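Hestetti Household Garments, release 2

Data card

Maintained by the Skestach data group. Contact for corrections: Peadar Egan.

Summary

Hestetti is a collection of garment-handling demonstrations recorded in private homes with hand-held grippers. It is intended for training and evaluating policies that fold, spread and stack clothing on soft surfaces. Release 2 contains 598 demonstrations from 6 homes in Osolthorpe. It replaces the first release, which should no longer be used for reporting results.

Collection method

The operator works with a gripper in each hand. Both tools carry a camera, and the two video streams are stored separately under a shared demonstration number. Garments are handled on a bed in the home, on the bedspread already in use. Folded items may be left on the bed between demonstrations, and no backdrop or additional lighting is supplied.

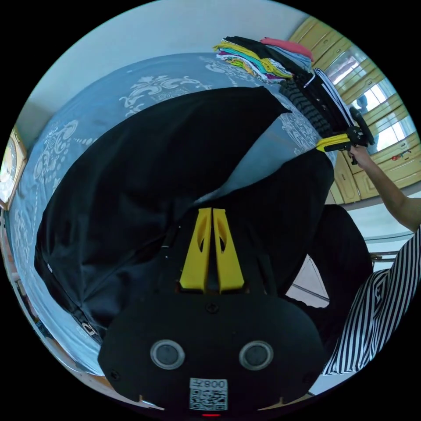

Contents of a record

Each record holds two video files, the gripper opening over time, the estimated path of each tool and a short text label for the task. Labels follow the Bautista wording list, which is supplied with the release. A label names the garment type only where the operator stated it at the start of recording. Otherwise the general word "garment" is used.

Video is supplied in its original circular form, including the black border. Users who require a flat view should apply the lens file for the correct tool – the left and right files are not interchangeable.

Known limitations

Dark clothing is over-represented. Large black pieces offer few visible edges once they are spread out, and path estimates are less reliable where such a piece covers much of the view. Patterned bedspreads give better tracking, but a model may learn to depend on them. We advise holding out at least one home entirely when measuring performance.

Daylight from windows varies with the time of recording and has not been corrected.

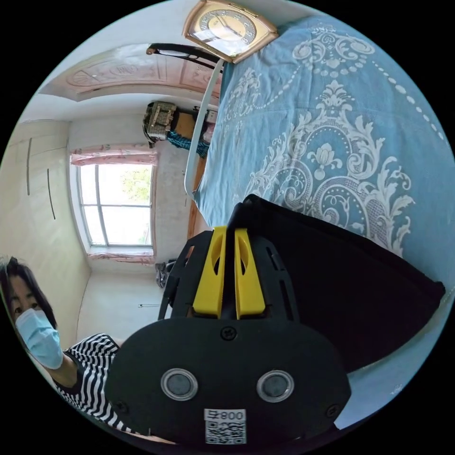

The wide lenses record a good deal of the room as well as the work surface. Walls, curtains, furniture and stored belongings are retained, and the operator may appear in part or with the face in view. Operators gave written consent to this before recording. A face covering must not be treated as making a person anonymous, and users may not attempt to identify any operator or home.

Quality review

Every demonstration was watched in full by one reviewer. A further 75 were checked by a second reviewer, and differences were settled by discussion. Failed grasps are kept and marked as such – they form part of the intended use.

Access

The release is available to research groups on signature of the Skestach terms of use. Requests for removal of a recording are handled by Peadar Egan, and removed items are listed by number in the change file.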